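Stirring task (gripper comparison)

The stirring task, also listed as the spoon-and-mug task, is a tabletop manipulation test used to compare robotic end effectors. It was drawn up by Fletcher Mudgway at the Lutport laboratory and is best known from the Ruawai trials, in which two parallel grippers, the Takitz and the Imum, were run on the same arm and controller. The task forms part of a wider set of household tests but is often run on its own.

Procedure

The arm starts clear of the table. It must pick up a spoon, carry it to a mug of liquid, lower the bowl below the surface, stir, and let go or return the spoon to its supports. The mug must not be moved by hand once a run has started. A run ends when the arm is clear of the table again or when the operator stops it.

The spoon is placed on supports because a handle lying flat on a table gives the fingers too little clearance. The height of the supports is not fixed by the rules, but it must be the same for every gripper in a comparison.

Scoring

Each run is scored in two parts, the grasp and the stir. A grasp counts if the spoon stays in the fingers until the bowl enters the liquid. A stir counts if the mug remains upright and the fingers do not push it off its starting mark by more than 28 mm. Spills are noted but carry no penalty – a point that later users of the test have disputed.

Ruawai trials

The Ruawai trials comprised 113 runs, divided between the two grippers. The Takitz was fitted with long tapered fingers and the Imum with shorter, wider ones. Both were driven at the same closing speed. Mudgway's report, dated 2022-06-06, found that most failed grasps came from rotation of the handle between the fingers. Finger length mattered less during the pick than during the stir, where short fingers brought the body of the gripper close to the rim.

A second series was held in December with a revised wrist mount. Its results were not merged with the first, as the cable routing had also been changed.

Workspace with mug and wooden blocks

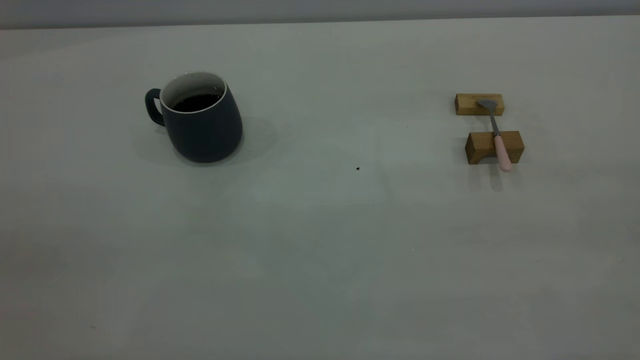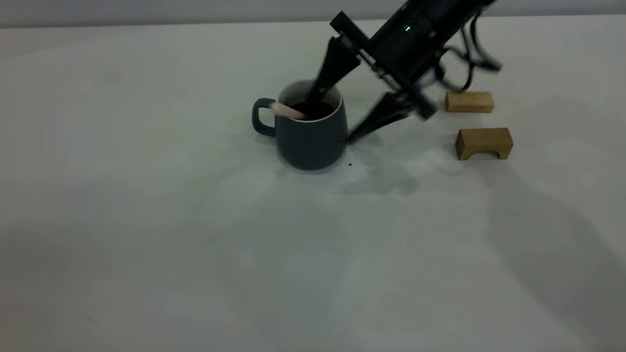
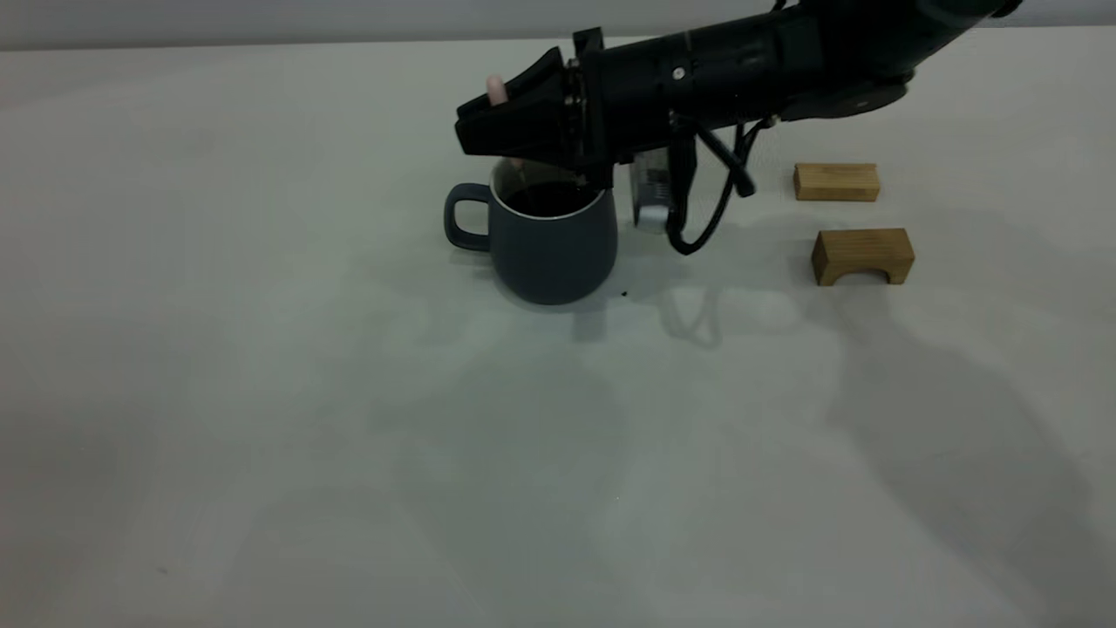

Variants of the task differ mainly in the supports and the vessel. The original rules allow any rigid support that leaves the handle free on both sides at the grasp point. A common choice is a pair of wooden blocks set one behind the other, with the spoon bowl on the farther block and the handle across the nearer one, as in the first view. The arched shape of the nearer block has no effect on the score. Vessels with a loop handle are normally set with the handle turned away from the spoon, so that the fingers approach over the plain side of the rim. Dark liquid is accepted, although it hides the bowl from an overhead camera – controllers that track the spoon by sight must then rely on the handle alone. Clear water is used where the depth of the bowl is to be measured.

See also: Parallel gripper; Grasp stability; Tool use in robotics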